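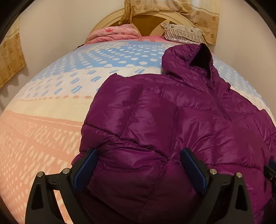 How often should gripper pads be cleaned when the work is mostly clothes and bedding?

At the start of every shift, and again whenever you switch from one kind of fabric to another. That is the wording in the new Cordale handling sheet, which replaces the old wording, "regularly," a word that had come to mean March.

The sheet runs to 15 pages, down from 42, and most of what went missing was definitions. What remains is fairly sensible. Pads get wiped with a damp cloth and left to dry before the first grasp. Pivot pins are checked for lint and thread. Zippers are closed before a garment is laid out, and if one snags, you stop and free it by hand - pulling harder is not listed as a method.

Two people now have to sign off on any change to grip force. The Veltance site asked if one person could sign twice. The reply was short.

There is also a new rule on logging. A dropped garment is written down as a drop, and the phrase "early release" has been retired, to some grumbling from Moncrieff, where it was popular.

Spare pads come from the Riltex cabinet, bottom shelf. Put the old ones in the bin beside it and write the swap in the book. The pen is on a string this time. Comments on the sheet are open until noon on Wednesday.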